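About Hirelwood Film Club

Hirelwood is a film club and small online magazine based in Clatholm. We show feature films from Europe and beyond, mostly dramas about ordinary lives, and we publish reviews by our members.

The club started with 17 members and a rented projector. Today there are 900 people on our mailing list.
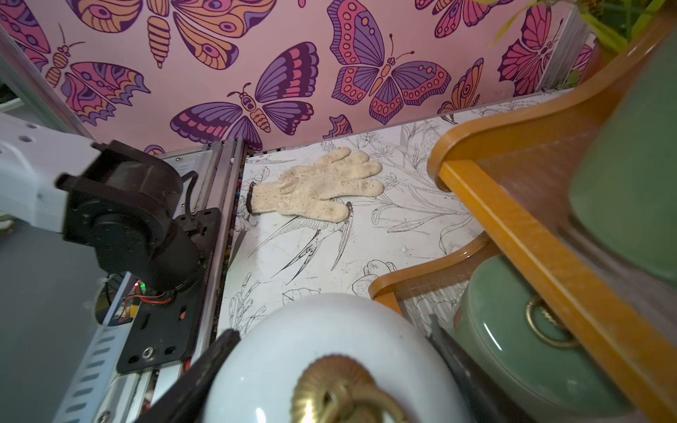
Screenings run from September to May at the Omov, a former bank on Smits Street. Each season has 8 films. Every one is shown in its original language with English subtitles, and there is a discussion afterward for anyone who wants to stay.

Season membership is $20 - guests pay at the door.
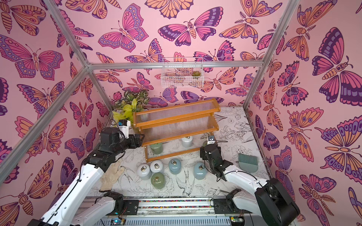 By Damir Petkov, program editor
December 11, 2024

Our reviews are written by people who paid for their own ticket or saw the film with us. We don't give star ratings. Reviews discuss the plot, but endings are left out unless the film is an old one.

If you would like to write for us, send a short sample on any film you have seen lately. First-time writers are welcome, and we edit every piece with the author before it goes up.

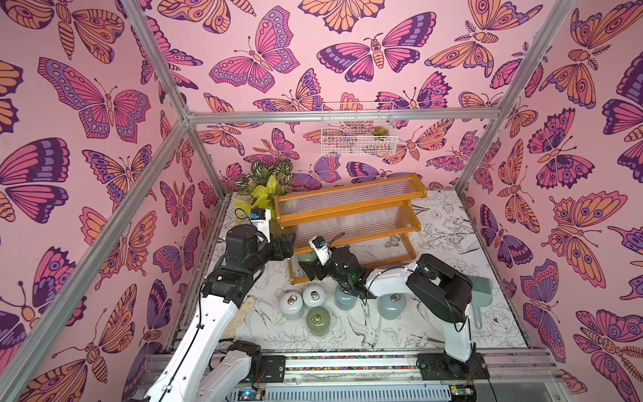
Potted plants and butterfly wallpaper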